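Section 4. Setting up your neighborhood alerts

Welcome back! By now you should have the Hundari police scanner app on your phone and an account with your own password. This section gets your crime and safety alerts going, and it takes a few minutes at most (a bit longer if you like to read every screen, as plenty of us do).

1. Open the app and tap Alerts, then Add Area.

2. Type your town or district. If you live in Plernerlow or Skedmont, choose the north or south half - the two halves have separate police desks and send separate bulletins.

3. Set your distance. The app starts you at 2 miles, a comfortable choice for most streets.

4. Tick the kinds of alert you'd like: wanted persons, road closures, missing people, break-ins.

5. Tap Save, and wait for the test message to come through.

Note: Bulletins are kept for 11 days and then cleared, so do save any you may want for an insurance claim.

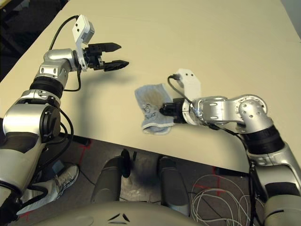

One reader in Mowat wrote to us that she had ticked every box on her first evening and was woken by road closures until dawn, and she asked us to please mention Quiet Hours sooner. Fair enough! Go to Alerts, then Quiet Hours, and pick your times. Wanted-person alerts inside your distance will still sound, and everything else waits politely until morning.

Caution: An alert is never an invitation to go and look. If you see someone named in a bulletin, keep well away, get indoors and call 911. The Report button in the app is for tips only, and it may be some 400 seconds before a desk officer opens yours.

If your test message hasn't arrived, turn notifications off and on again, then repeat step 5. Error 242 means the area name wasn't recognized.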